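Small Things, Small Boxes: Your Questions About Sorting Odds and Ends

Updated 12 Oct 2025

43 shares
5 comments

Welcome, and thank you for stopping by the Roseo help page. We get a lot of letters about desk drawers and kitchen drawers and that one bowl by the front door, and most of them come round to the same few questions, so we have gathered them up here with the answers we usually give.

What counts as an "odd and end"?

Anything small enough to close your hand around that has no regular home. Bottle caps, spare blocks from a game, rings and washers, the last bit of a roll of tape, keys that open something or other. If it already lives somewhere sensible, please leave it there and be glad of it.

Do I need to buy a proper organizer?

Goodness, no. We do sell the Pevala tray and we are fond of it, but a folded box does very nicely for a first try, and you can make one from any stiff paper or thin card you have on hand. Keep it low and open at the top. Once you have lived with it for a month or so you will know what size you really want, and you may find you never get around to replacing it – plenty of our customers haven't.

How many compartments should I start with?

Two. I know it sounds stingy when the pretty ones in the shops have a dozen, but with two you only have one decision to make each time you pick something up. I usually say "use often" on one side and "use now and then" on the other, though sorting by color works well with children.
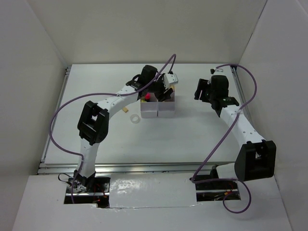 A little white box with small pieces in it, and a wooden block and a clear ring out on the table.

Where should the box go while I'm sorting?

Near the middle of the table, with clear space beside it for the things still waiting their turn. A plain, light surface is kindest to your eyes, especially with anything see-through, which loves to vanish on a patterned cloth.

My divider keeps falling over. What am I doing wrong?

Probably nothing! Cut it a hair longer than the inside of the box so it presses against both sides, and fold a small foot along the bottom edge. A dab of glue under the foot will settle the matter.

Can I put heavy things in a folded box?

I wouldn't. Batteries and big bolts belong in something sturdier, and our Stollo tins are good for those.

How often should I go through it?

Twice a year is enough for most homes. I do mine in December, when I'm hunting for tape anyway, and again whenever the lid of the drawer starts to catch.

5 likes · 59 views today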